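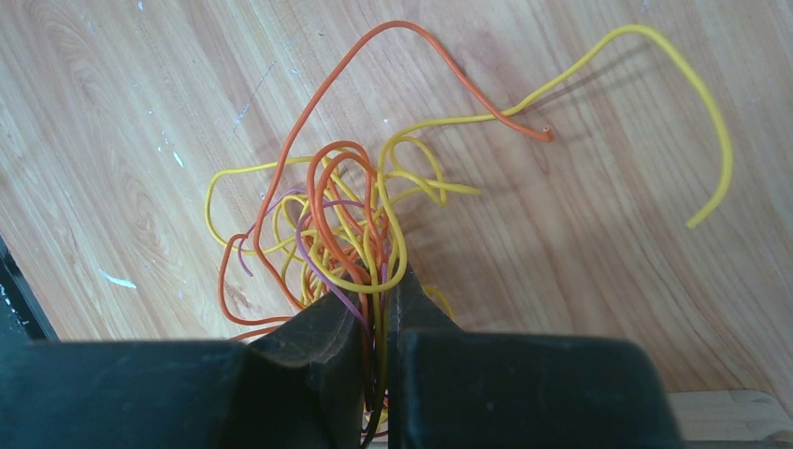

Lionel Charpentier thinks we should have started with foam blocks, like every other team. He said so again at club last night while he was putting the chairs away, and he may be right, but we're seven weeks in and I've gotten stubborn about wires.

So, a catch-up for anyone who missed the last post. Our student team, Wurkirura (don't ask, it was a vote), signed up for the soft materials class at the Brosumside meet in November. You pick something floppy and your robot has to pick it up, carry it over a line and put it down in a tray without dropping any of it. Most people do cloth. We picked hookup wire in orange, yellow and purple, mainly on account of the club cupboard having a ton of it.

Wire is awful! I love it. A block is where you think it is, but with a tangle you can grab right in the thick of it and there's still a loose end way out across the table, and the software has to decide if that end belongs to the bundle or is a separate piece. To me it's obvious. To our code it's a coin toss, especially with yellow, because yellow on pale wood under our lights is really hard to pull apart. Orange is better. Purple is the easiest by far and of course it's the color we have the least of.

Last night was all about grip force. We'd been running the fingers at 642 on the controller's own scale (it isn't newtons, I've asked, the manual just calls them units) and I wanted to try 500. Fabrice Aubert wanted 200, which I thought was silly, so we tried his first to get it out of the way — and it held way better than I expected. I owe him a hot chocolate. The trouble came with the thin strands at the side of the pinch, which like to creep out when the arm turns. We're going to try a slower turn next.

The other job is labeling. We have 1086 pictures now and more than half still need somebody to trace the wires by hand, color by color. I do mine on the bus with headphones in. If you're in the club and reading this, the folder is called Kellby and it's waiting for you. Please trace the ends all the way out to the tip, even the boring long ones. Stopping early on those is what messed up our March batch.

Next session we're in the Huet room again, same time. Bring a laptop charger, the one in the drawer is dead. And if anyone has purple wire at home they don't need, I'll take all of it.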